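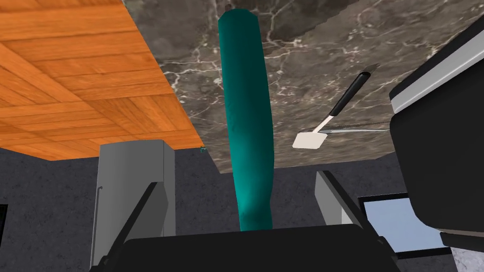

Run 2,562

The log said HOLDING. Fereshteh Kermani read the line again and then looked at the view from the wrist. The teal bottle stood between the fingers with clear space on both sides of it. Nothing was holding anything.

She stopped the run there and saved it under its number. Then she ate half her sandwich and called down to Bargate.

"Is Patrício powered up?" she asked.

"He's warming up," Martim Bragança said. "I've got him doing mugs at two."

"Don't do mugs."

"Why?"

"I have a false grip in the sim. It says it's holding and it isn't touching."

She could hear the pump in the background. Martim put the phone down on something hard, and a few seconds later the pump stopped.

Hundeo kept its office on the upper floor of a building in Skoststead and its one real kitchen in Bargate, 100 miles off, where the rent was lower. Fereshteh ran the arm in software. Martim ran the arm that could break things. They had worked together for two years and had met in person on very few of those days, most of them in October, when the company held its review.

"What's the object?" Martim said when he came back.

"The tall one. Teal."

"The vase."

"It's listed as a bottle."

"It's a vase. What force did it report?"

"Eighty-six percent."

He was quiet. Then he said, "That's a number I know."

He had seen it in the spring. Patrício had carried a jar from the counter to the sink, opened its fingers, and gone back for the next one still reporting 86. Martim had written it up as a stale reading. He had restarted the controller and the number had gone away, and there had been a demonstration the next morning, so he had left it there. The note was in the maintenance file. Fereshteh pulled it up while he talked. It was three lines long and somebody had marked it closed.

"Who closed it?" she said.

"I did."

She didn't say anything to that. She opened the grip code and he stayed on the line, and for the next hour they went through it together, her reading and him telling her what the real hand did at each step.

The hand was supposed to close until it felt resistance, then report the force, then lift. If the force reading came in late, the code waited. If it came in very late, the code stopped waiting and used the last good reading it had. Someone had put that in to keep the arm from freezing in front of visitors. The last good reading could be from the object before. It could be from an hour before.

"So it thinks it's still holding whatever it held last," Martim said.

"Yes. And it lifts."

"And with nothing in the hand, that's harmless. It lifts air."

"Now do it the other way," she said. "It's asked to let go. It checks whether it's still gripping. The last good reading says zero."

Martim thought about it. She heard his chair move.

"It says it already let go," he said. "And the fingers stay shut."

"Do they stay shut, or do they keep closing?"

"They keep closing. It'd start the next grasp."

Neither of them spoke for a bit. Most afternoons Martim stood at that counter and took mugs out of the hand himself, because it was quicker than waiting for it to set them down. The release test called for someone to do that. It was written into the procedure, and his initials were at the bottom of the page.

"I've had my fingers in there all week," he said.

"I know."

"The stop button's on the wall by the door."

"I know. I've seen the drawing."

She started the fault again with the timing forced late. In the simulated kitchen the arm came back over the marble, past the spatula, and opened around the bottle as it had before. HOLDING, the log said. 86. She let it go on this time. The hand went up and the bottle stayed where it was. The arm swung across to the sink, opened on nothing, and reported a successful delivery.

The score for the batch went up by one.

She scrolled back. The batch had been scored that way from the start, on what the hand reported. Over 1,000 of the runs were marked as good. She had put that figure in a slide.

"I'm going to have to pull the results," she said.

"All of them?"

"I can't tell which ones are real without watching them."

"I'll unplug him at the wall," Martim said. "And I'll open the note again."

"Put my run number in it."

"What do I call it? The title just says stale reading."

She looked at the wrist view, where the arm was already coming back for the next object.

"Call it release fault, hand can close on operator," she said. "And put it down as unsafe."

He typed slowly and read it back to her as he went. When he reached the box for the object involved, he wrote vase, and she let him.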